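The Price of a Room Should Be the Price of the Room

Hotels have always sold more than a bed. A guest who books a room is also booking the lobby, the hallway, the elevator and the quiet of the building after midnight. For most of the history of the trade this was understood, and the cost of all of it was carried in one figure. In the past few years that understanding has weakened. The mandatory amenity fee, once found mainly at large beach resorts, has reached the ordinary mid-sized hotel, and our industry should reconsider it.

The fee is usually explained as payment for the pool, the sauna, the fitness room and the wireless connection. A guest who arrives at ten in the evening and leaves before breakfast uses none of the first three, yet pays in full. When that guest asks at the front desk for the charge to be removed, the clerk is seldom permitted to remove it. The result is an argument at the counter, conducted by the lowest-paid person in the building on behalf of a policy that person did not write.

Owners reply that the fee keeps the advertised rate competitive. That is true, and it is the heart of the objection. A rate is competitive when it can be compared. If one property in Zerkham lists its full price and its neighbor lists a lower price with a charge to follow, the traveler has been given two numbers that do not mean the same thing. The honest house loses the booking.

The Zustberg, a spa hotel of 800 rooms, withdrew its daily fee last March and raised its base rate to match. Management expected a difficult season. Bookings fell for 6 weeks and then recovered, and complaints at checkout dropped sharply. The Ackroyd, a much smaller house with 12 suites and a single treatment room, took another course. It kept its spa charge but made it optional, payable at the spa entrance by those who wish to enter. Both arrangements are defensible. Each allows a guest to know, before handing over a card, what the stay will cost.

There is a fair case on the other side. Pools are expensive to heat and to staff, and insurance on them has risen. A hotel that folds these costs into the room rate asks the business traveler to support the family on vacation. But the same may be said of the parking lot, the concierge and the flowers in the lobby. Shared costs are part of keeping a house. The remedy for an expensive pool is a higher rate, openly stated, or a smaller pool.

The trade would do well to adopt a common rule before one is written for it. Four points would be enough. The first price shown should be the full price. Any optional service should be declined by default. Staff at the desk should have the authority to correct a disputed charge. The final bill should list nothing that did not appear in the confirmation. Tritora, the booking service used by many independent hotels in the region, could require as much of its members without great expense, and it should.

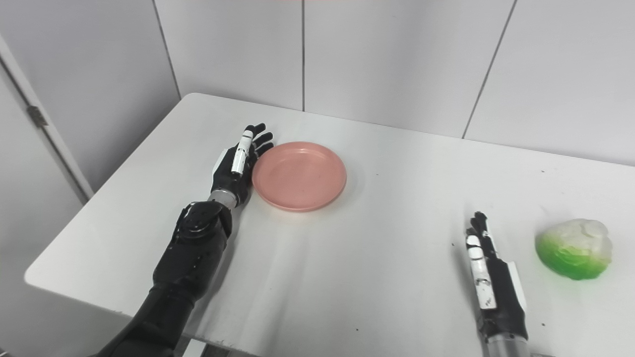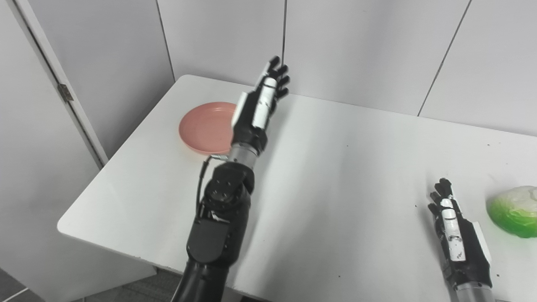
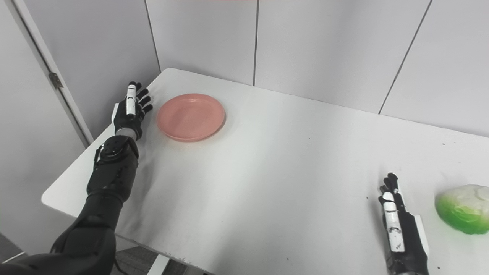 A white table against pale paneling, top; at center and bottom, the same white table at other moments or angles.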